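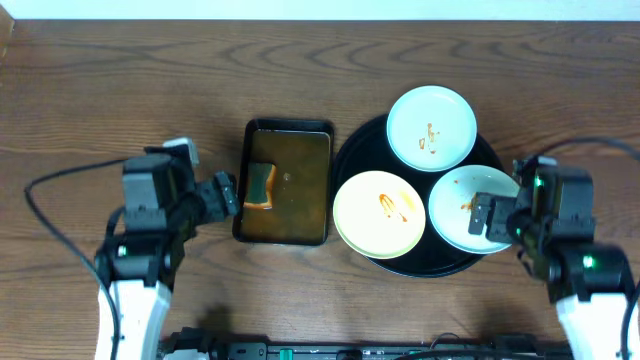 Unit 2: Manual Warewashing and Table Clearing
Handout for practical session, Drandard kitchen operations course, October 2022

Read this before the practical. It covers small-batch washing by hand, which is still the normal method in cafés, staff kitchens and catering jobs away from a fixed dish room. Machine washing is covered in Unit 4 and is only mentioned where the two overlap.

## 2.1 Terms

**Soil** – any unwanted matter on a surface. Food soil is grouped by what removes it.

**Scraping** – taking off loose food dry, before any water is used.

**Wash** – removal of soil with water, detergent and rubbing.

**Rinse** – removal of detergent and suspended soil with clean water.

**Sanitise** – reduction of micro-organisms to a safe level on a surface that is already clean. Sanitiser applied to a dirty plate is mostly used up by the dirt.

**Bussing** – carrying used ware from the table to the wash point.

## 2.2 Types of soil

| Soil | Usual source | Comes off with |
|---|---|---|
| Sugar | syrups, jams, sweet glazes | warm water |
| Starch | rice, potato, thickened sauces | soaking, then rubbing |
| Fat | butter, oil, dressings | hot water and detergent |
| Protein | egg, milk, meat juices | cool pre-rinse, then detergent |
| Pigment | tomato, turmeric, paprika | early washing; may need a stain treatment |

Most sauces are a mixture. A tomato-based sauce carries pigment, sugar, some starch and usually oil. A thin smear of it dries quickly on a plate because the layer has a large surface for its volume. Small smears are therefore not always the easy ones. A plate with a few dried streaks can take longer than a plate with a thick wet pool.

Egg and milk residues should not meet very hot water first. Heat sets the protein and it then has to be scrubbed off.

Pale glazes show orange and brown residues clearly. Dark ware hides them. Check dark plates and black trays by tilting them to the light and running a clean finger over the surface.

## 2.3 Setting out the station

The wash point needs a dirty side, a wash position and a clean side, in that order. Left to right or right to left does not matter, provided everyone on the shift uses the same direction.

On a table with no sink:

- Put the wash container in a rimmed tray so that drips and overflow are held.
- Put used plates on a second tray. Do not put them straight on the tabletop.
- Keep the clean rack on the far side of the wash container from the used plates.
- Leave enough bare table between trays to put a hand down.
- Keep liquid off timber. Wipe spills along the grain and dry the surface straight away.

A shallow wash container is suited to side plates, saucers and cutlery. It is unsuited to bowls and glasses, which cannot be covered. The smaller volume also cools faster and loads with soil faster than a sink, so it must be changed more often.

Round serving trays are good for carrying and poor for stacking against a wall. Spread small plates in a cluster with the weight near the centre. Rims may overlap the edge of the tray when it is resting on a table, but not when it is being carried.

## 2.4 Sponges

The standard two-layer sponge has a scrubbing face and a foam body. The foam holds detergent and does most of the washing. The scrubbing face is for residue that the foam leaves behind.

- Use the foam face first on glazed ware.
- Use the scrubbing face flat, with light pressure. Pressing on a corner scratches.
- Do not use the scrubbing face on printed patterns, gilding or non-stick coatings.
- Do not leave a sponge sitting in used liquid between batches. Rinse it, squeeze it and stand it on edge.
- Discard at the end of the shift.

Separate sponges are required for ware, for benches and for floors. The course kitchen uses the Dimier colour chart posted beside the hand basin. If you work elsewhere, learn that kitchen's chart on the first day. Colours are not the same everywhere.

## 2.5 Procedure

1. Wash hands. Put on gloves if the detergent label calls for them.
2. Scrape all ware. Use a soft spatula on sauce, working from the rim to the centre.
3. Sort by size and by soil. Lightly soiled pieces go first, greasy pieces last.
4. Make up the wash solution in warm water. Measure the detergent.
5. Wash the face of the plate in overlapping circles, then the rim, then the back and foot ring.
6. Rinse both sides under clean running water or in a separate container.
7. Inspect. Anything with visible residue goes back to step 5.
8. Sanitise for the contact time on the label.
9. Rack on edge and air dry. Tea towels put soil back on clean plates.

The foot ring is the part most often missed. When plates are stacked dirty, sauce from one plate transfers to the foot ring of the plate above, and a piece that was clean underneath now needs washing on both sides. Small plates should be set out singly where there is room.

## 2.6 When to change the solution

Change it when any of these apply:

- the suds have gone and do not return when stirred
- there is a film of fat on the surface
- food particles are floating or settled
- the solution has cooled to hand temperature

Colour alone is a weak guide. Some detergents and pre-soaks are coloured as supplied, and tomato will tint a solution that is still working. Test by washing one greasy piece. If it feels slick after rinsing, change the solution.

## 2.7 Records

Enter each solution change on the Estis log sheet with the time and your initials. The sheet is collected at the end of the practical and counts toward the unit mark.

## 2.8 Reading

Ververidis workbook, section 47, with the worked table on detergent dilution. Bring the workbook to the practical, along with closed shoes and an apron.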